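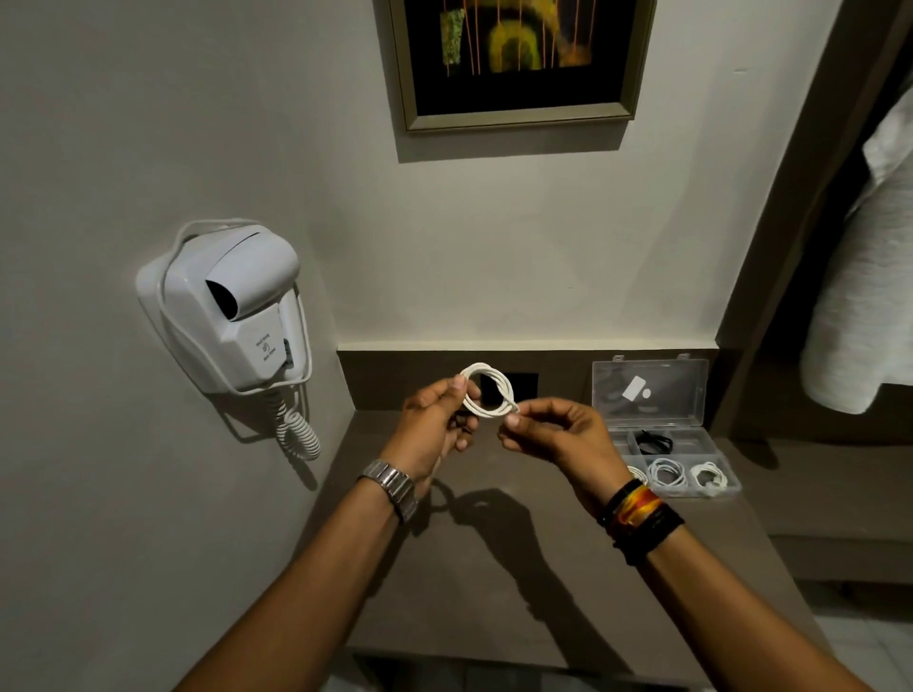 How to pack for a hotel stay without buying a pile of travel gear

Most packing guides are shopping lists in disguise. I've read plenty, and I doubt you need half of what they push. Try this the night before instead.

Step 1. Put everything on the bed before the suitcase comes out. Clothes, toiletries, chargers, the lot.

Step 2. Check what the room already has. Look at the hotel's own page, then ring and ask, as booking sites get this wrong all the time. If there's a hair dryer, leave yours home. Mine weighs 455 grams and I carried it for years for no good reason.

Step 3. Cut the shoes to 2 pairs and wear the bulky one. I've yet to hear a convincing case for a third.

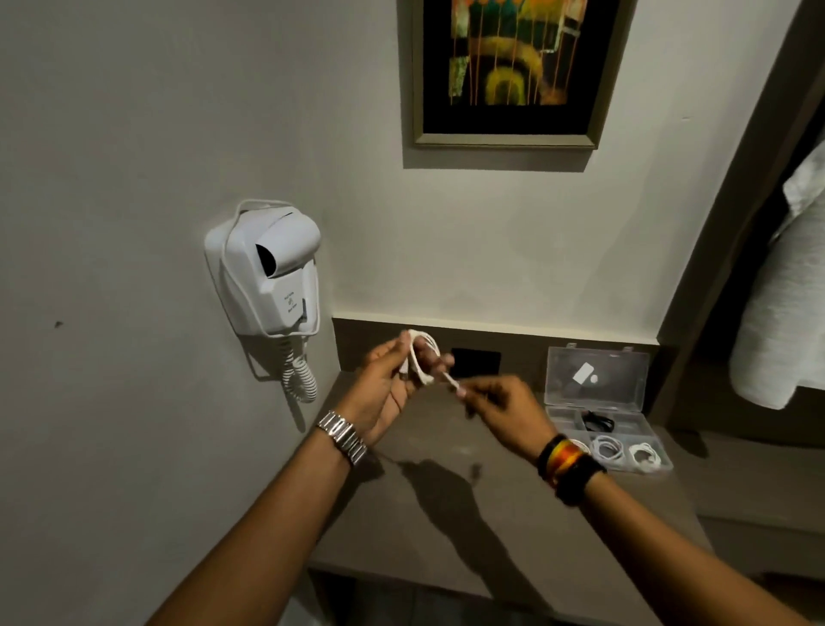

Step 4. Roll or fold, whichever you like. People swear rolling saves space. I tried both with the same clothes in the same bag and couldn't see much in it. Rolled shirts were easier to find, I'll give it that.

Step 5. Go easy on packing cubes. I tested the Hekeo set and the Berrada set. Both keep socks together. So does a bread bag. The "compression" zips squash the air out, but your jumper still weighs what it weighs, and the airline's scale won't care what colour the cube is.

Step 6. Keep cords in one pouch. Wind each one loosely, tuck the end in, and don't wrap it tight around the plug.
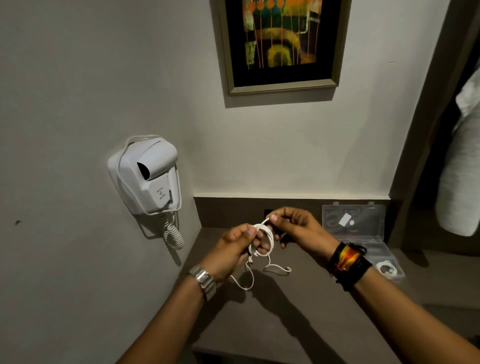 Step 7. Weigh the bag at home. A Brulto luggage scale claims to be good for over 3000 uses, a number I'd love to see somebody check. Bathroom scales work fine: weigh yourself holding the bag, then without it, and subtract.

Step 8. Take one thing out. Usually it's the "just in case" jacket.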